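Why I stopped lending my tools, and why I started again

When I moved to Teswood, I had one screwdriver and one small hammer, both from my father. In my country it is normal to knock on the neighbor's door and ask for what you need. You return it the same evening with some fruit or a piece of cake. I thought it would be the same everywhere, so when I began to buy my own tools, I told everybody on my floor that they could borrow them.

The first year went well. Then things started to come back late, or dirty, or with one piece missing. The saw came back after 5 months. I did not know how to ask for it. In my language there is a soft way to say "I would be happy to see my saw again," and in English I could only find sentences which sounded angry or sentences which sounded like I was giving it as a present.

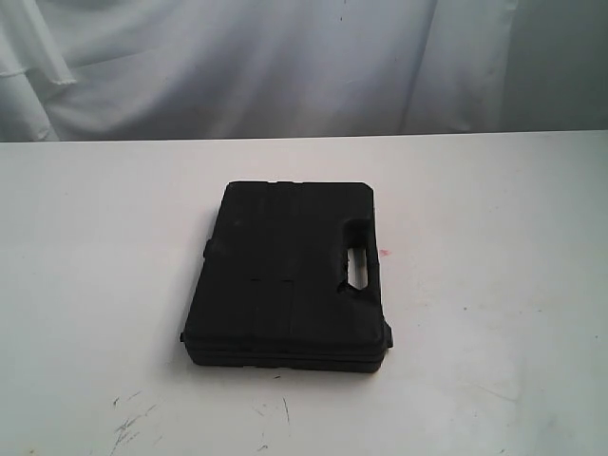 So I stopped. When someone asked for the drill, I said that I was using it. This was a lie, and I am a bad liar. I once told it to a neighbor while I was holding a bag of groceries and my ear was red. She said "no problem" and did not ask me again for anything, also not for sugar, and I felt worse than with the lost saw.

At that time I was working nights for Datadus, answering customer emails, and I had many hours to think about it. A colleague there, Reginald Kapoor, told me he keeps a notebook by the door. Whoever borrows something writes the name of the thing and the day they want to bring it back. They choose the day themselves. He does not check it very much. He said people remember better what they wrote with their own hand.

I was afraid that a notebook would look cold. My mother, when I told her on the phone, was shocked. "You make them sign? Like in a bank?" But I bought one for 2 dollars and put it on the shelf with a pen on a string.

I have used it since January and I want to write what I learned, in case you are also a person who cannot say no and cannot ask back.

Rules I keep now

Small things are free. Tape, nails, sandpaper, a pencil. I do not write them down and I do not expect them again.

Anything with a case goes out in its case and comes home in its case. I open it together with the person before they leave, so we both see what is inside. It takes one minute, and there is no discussion later about who had the small key for the drill.

I say before, not after, what worries me. "Please do not use this one for concrete" is an easy sentence. "Did you use this for concrete?" is a very hard one.

If the day has passed, I wait 5 days more and then I send a short message. I have it saved in my phone so I do not need to write it new each time: "Hi! Are you still using the sander? I will need it soon." I asked two American friends if it sounds rude and both said no, it is even too polite.

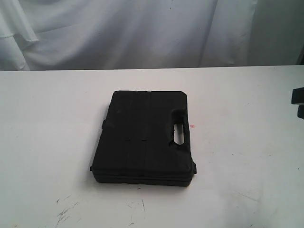

What I still do not lend

My father's hammer stays at home. It is not a good hammer, the handle moves a little, but I would be sad for a long time. I also keep my good kitchen knife, after I found it in someone's garden box.

And I do not lend money for tools. Once I gave 80 dollars to a man from the second floor so he could buy a ladder which we would share. I believe the ladder exists. I have never climbed it.

The neighbor from the grocery bag story came last month to borrow a level. She wrote in the notebook that she would bring it back the next day, and she came with it at seven in the morning, when I was still in my pajamas. She also brought half of a lemon cake. I gave her back the plate yesterday, with some apricots on it.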